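Weniger Klötze sind genug

Von Liette Sandhu

Im Dezember habe ich den Spielschrank im Flur ausgeräumt. Drei Abende hat das gedauert. Am Ende standen da zwei große Kisten mit Bausteinen, und in keiner davon hatte in den Wochen davor jemand gebaut. Die Kinder kippten sie aus, wühlten eine Weile und gingen dann in die Küche, um zu fragen, wann es Essen gibt.

Ich bin seitdem der Meinung, dass wir Kindern zu viel Material hinlegen. Ein Satz mit über 80 Teilen sieht im Laden großzügig aus. Auf dem Teppich ist er ein Haufen, und ein Haufen lädt zum Wühlen ein. Wer bauen soll, muss die einzelnen Stücke sehen können.

Bei uns liegt jetzt ein Holzbrett bereit, und darauf kommt nur eine Handvoll Formen. Den Rest hebe ich oben im Schrank auf und tausche ab und zu etwas aus. Meine Nachbarin Maricruz Ayala findet das streng. Ihre Kinder haben alles in offenen Körben, und sie sagt, Fantasie brauche Auswahl. Ich halte dagegen, dass ein Stern und ein Zylinder schon ziemlich viel Auswahl sind, wenn sonst nichts im Weg liegt.

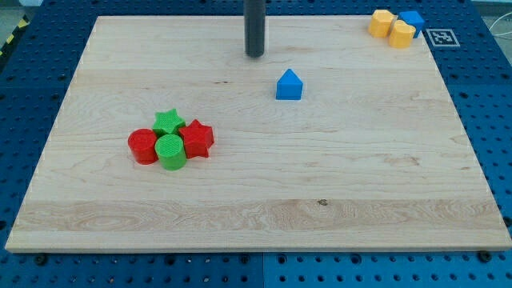 Zylinder und Sterne dicht beieinander, das blaue Haus für sich.

Auch das Brett selbst hat seinen Sinn. Helles Holz mit ruhiger Maserung lenkt nicht ab, und Rot, Grün und Blau heben sich gut davon ab. Bedruckte Spielteppiche mit Straßen und Teichen geben dagegen schon vor, was wo zu stehen hat. Auf einem Brett muss ein Kind selbst entscheiden, ob das Haus am Rand steht oder mitten im Ort.

Über Kunststoff lässt sich streiten. Liette Tremblay, mit der ich früher in der Krippe gearbeitet habe, nimmt nur Holzklötze. Mir ist das Material weniger wichtig als die Form. Ein Stern aus Kunststoff ist immer noch ein Stern, und er lässt sich abwaschen. Was mich stört, sind Teile mit Knöpfen und Melodien, die nach dem zweiten Tag alle im Haus auswendig können.

Natürlich gibt es Kinder, die große Mengen brauchen, weil sie hohe Türme oder lange Mauern bauen. Denen soll man die Kiste geben – aber eben dann, wenn sie danach fragen. Mein Jüngerer hat bisher zweimal gefragt.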